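Démonstration manuelle et téléopération — notes du cours 2
Hongjun Shen
17/10/2021

On part d'une situation simple : on veut qu'un bras apprenne à ranger un bureau, et on ne veut pas programmer chaque trajectoire. Il faut donc des démonstrations. Deux voies seront étudiées ce semestre. Dans la première, l'opérateur tient une pince instrumentée et exécute la tâche lui-même, sans robot. Dans la seconde, il pilote le bras à distance, avec un bras maître ou des manettes.

La téléopération enregistre directement les positions articulaires du robot. Les données sont donc exécutables telles quelles, aux erreurs de suivi près. En contrepartie, l'opérateur travaille lentement, sent mal les efforts et reste attaché au poste où le bras est installé. Le banc Zudden que vous utiliserez en TP fonctionne ainsi.

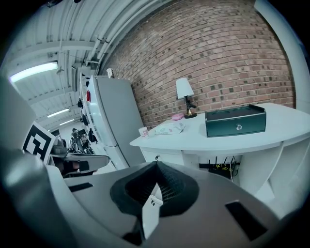 La pince tenue à la main déplace le problème vers la perception. Il faut reconstruire la trajectoire à partir des images et, selon le matériel, d'une centrale inertielle. L'objectif très grand angle montre en même temps l'outil et une bonne partie de la pièce. Les courbures de l'image doivent être prises en compte par l'étalonnage : le mur de briques paraît bombé, alors qu'on le modélise comme un plan. Ses joints fournissent beaucoup de points à suivre, mais la texture est répétitive et les appariements peuvent être ambigus. La lampe, le paquet de lingettes et la boîte vert foncé, nets sur le bureau blanc, donnent des repères plus distinctifs. Le corps de la pince occupe tout le bas du champ ; on le masque avant l'estimation du mouvement, sinon ses points, fixes par rapport à la caméra, faussent le calcul.

Le marqueur carré noir et blanc a un autre rôle. Dans le montage vu en cours, les marqueurs portés par les doigts servent à mesurer l'ouverture de la pince. On détecte les quatre coins, on calcule la pose, puis on convertit l'écart en millimètres avec la table d'étalonnage. Cette table est à refaire après chaque démontage des doigts.

Consignes pour l'enregistrement

Une démonstration commence pince ouverte, face à la zone de travail, et se termine pince ouverte. Gardez des gestes continus — pas de pause au-dessus de l'objet. Évitez les rotations rapides du poignet, qui produisent du flou et font perdre le suivi. Changez la position de départ à chaque essai. Un essai où l'objet tombe est conservé, avec l'étiquette « échec ».

Chaque binôme rend 50 démonstrations. Le jeu Rodstead, fourni comme référence, en contient 100, dont 29 comportent une perte de suivi ; elles sont signalées dans le fichier d'index et il faut les exclure de l'apprentissage.

À préparer pour la prochaine séance : la transformation entre le repère caméra et le repère outil, et la question du décalage temporel entre image et commande.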